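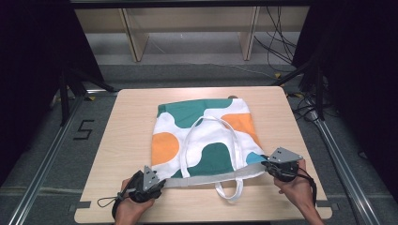 Über uns

Wir schreiben Software für Dinge, die sich nicht an ihr CAD-Modell halten. Stoff zum Beispiel. Ein Metallwürfel ist am Montag derselbe wie am Freitag, eine Stofftasche ist schon nach dem ersten Anfassen eine andere. Wer so etwas freiwillig zum Geschäftsmodell macht, braucht Geduld, gute Logdateien und einen verständnisvollen Steuerberater. Wir haben die Logdateien.

Wer wir sind

Pludden ist ein Softwarehaus für Wahrnehmung, Planung und Regelung in der Robotik. Angefangen haben wir mit 3 Leuten und einem Kalibrierskript, das auf genau einem Rechner lief. Der Rechner steht noch da. Ausschalten traut sich keiner.

Was wir machen

Markari ist unsere Wahrnehmung. Das Programm verfolgt die Markerplatten auf den Greifern und rechnet daraus Positionen im Raum, auch dann, wenn sich eine Platte zur Seite neigt und die andere nach oben zeigt. Die Tasche selbst trägt keine Marker, sie muss über Kontur und Farbflächen erkannt werden. Große Flecken in Petrol und Orange auf weißem Grund helfen dabei ungemein. Einfarbig weiße Bettwäsche hilft nicht, und wir bitten, von entsprechenden Anfragen zunächst abzusehen.

Herkora plant die Bewegung. Zwei Greifer, die denselben Saum straff ziehen, müssen sich einig sein, wie viel Zug er verträgt. Herkora rechnet deshalb beide Arme in einem gemeinsamen Problem, mit 30 Aktualisierungen pro Sekunde. Früher hatte jeder Arm seinen eigenen Planer. Die Ergebnisse erinnerten an eine Erbengemeinschaft.

Marinho ist das Werkzeug, über das bei uns niemand gern spricht und das alle den ganzen Tag benutzen: Aufnahmen sichten, Zeitstempel angleichen, Abschnitte beschriften, Unbrauchbares aussortieren. Die Oberfläche hat den Charme einer Reisekostenabrechnung. Dafür findet sie jede Aufnahme wieder, auch die, die man lieber vergessen hätte.

Wie wir arbeiten

Von Hand. Bevor ein Planer einen Taschenhenkel sortieren darf, haben wir es selbst mit den Greifern getan, und zwar öfter, als es der Würde eines Hochschulabschlusses zuträglich ist. Im April kam die Aufnahme Nummer 2000 ins Archiv. Gefeiert wurde mit einem Backup.

Unsere Testfälle tragen Nummern und werden nicht gelöscht. Nummer 101, »Henkel hängt über die Unterkante«, ist seit drei Versionen offen und gehört inzwischen zur Belegschaft.

Mit uns arbeiten

Wir suchen Leute für Regelungstechnik und Bildverarbeitung, gern mit C++ und einer gewissen Gelassenheit gegenüber Kabeln. Ein Anschreiben genügt, Lebensläufe bitte als PDF. Stoffproben nehmen wir ebenfalls an, vorzugsweise bunt bedruckt.

Stand: 27.05.2020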